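Lukis Street Library: Winter Hours and Other Changes
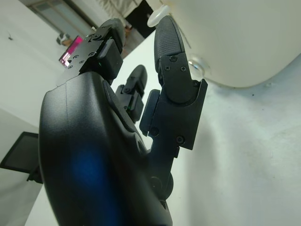 Issue 231, page 5

Winter hours begin November 18, 2022. The library on Lukis Street will open at 10 a.m. on weekdays and close at 6 p.m. Saturday hours stay the same. The book drop on the McPhee Avenue side is open day and night, but please don't leave boxes of donations next to it. Two boxes were rained on last month and everything in them had to be thrown out.

The large print shelves have moved to the front room, where the light is better. Travel guides are now upstairs with the maps. If you can't find something, ask at the desk, as the signs on the second floor still show the old layout. New ones are on order.

We lent 676 items through the summer reading program, which ended in August. The most borrowed title was a cookbook, and it has a waiting list again now that the holidays are close. We have ordered another copy.

The Wullby branch will be closed for the whole of Thanksgiving week while the carpet is replaced. Holds that were due to be picked up there will be sent to Lukis Street. You don't need to call, and your hold will be kept for an extra five days.

Overdue notices now go out by email if we have an address for you. Cards that haven't been used in two years will expire, but you can renew one at either desk with proof of address. Residents of Ralura can get a card on the same terms as everyone else in the county.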